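Transparent lids wreck my pose tracking, anyone else?
Forum: Perception and State Estimation

mwouters
Hi all, long post, sorry in advance, get a coffee first! I've been building our dataset pipeline on top of Gistent and most of it has gone wonderfully. We're at 3,000 demos from the hand-held gripper, and after filtering 2,556 of them have a trajectory I'd trust. What bugs me is that the rejects pile up in one place: anything with clear or frosted plastic close to the lens. The tracker grabs onto the glare, the glare slides as the hand moves, and the whole path drifts off with it.
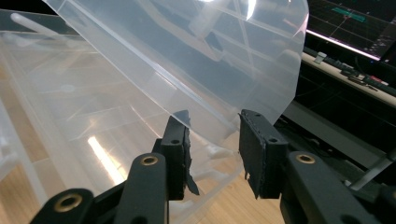

My current idea is to mask out everything between the fingers, plus a generous margin, and let the visual-inertial part live on whatever floor and furniture is left. It's a fixed mask, so it costs nothing at run time. I'd love to hear if somebody has a nicer way before I rerun everything on Thursday.

Milan

grustitier_fan
A fixed mask helped us a little, but I'd be careful. A thin sheet bends and swings well outside the fingers, so you either mask half the view or you miss the worst of it. We went with a looser weight on the visual residuals and let the IMU carry the short stretches.

teunm
I'm going to disagree with you there, in a friendly way :) Leaning on the IMU is fine for a second. Milan's people are probably fiddling with a lid for much longer than that, and you'll get a lovely smooth trajectory that's wrong. I'd sooner throw out features whose depth won't settle. In Caltus that's the depth variance gate, and I set the window to 120 frames. Reflections almost never survive it.

Teun Mulder

grustitier_fan
Fair, ours are quick grabs. But doesn't your gate also kill good features seen through the plastic? Those were all we had in some clips.

teunm
Some of them, yes. I decided I could live with it.

mwouters
Oh, this is great, thank you both! I ran Teun's gate over lunch with the mask switched off, and 2 of my worst clips now close their loops. A third got worse, so I'm not ready to drop the mask idea yet. I'll try them together and post the configs here.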